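### 3.2 Round glass tables

Of all the surfaces in the Ilonley set, the round glass table quickly became our favorite! It has no corners, so people can't fall back on the habit of pushing things into one. In the 200 homes we logged, 729 of the 765 items left on glass were small, light things from shopping or snacking, and most were set down near the rim.
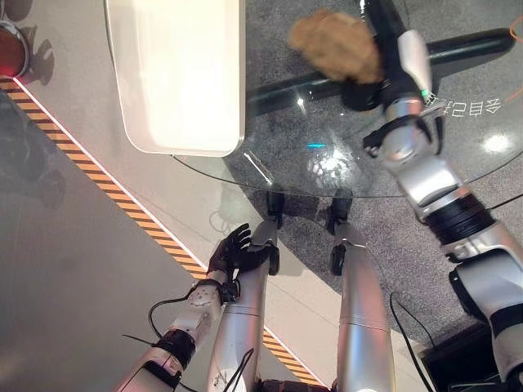
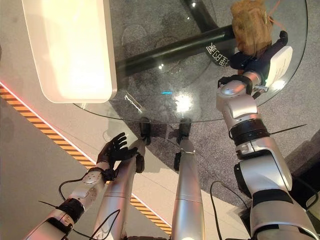
**Figure 2.** Soft brown items held over a round glass tabletop; the second is a crumpled paper bag with a thin orange string.

Clear tops also change how people tidy, and we loved seeing this in the diaries. Crumbs and smudges show up fast, and the floor is always on view, so clutter under the table seems to count as clutter on it. Homes in Tetteh wiped their glass tops 2 times a day, more often than any other surface in the study. Wood tops, covered in Section 3.3, got far less care.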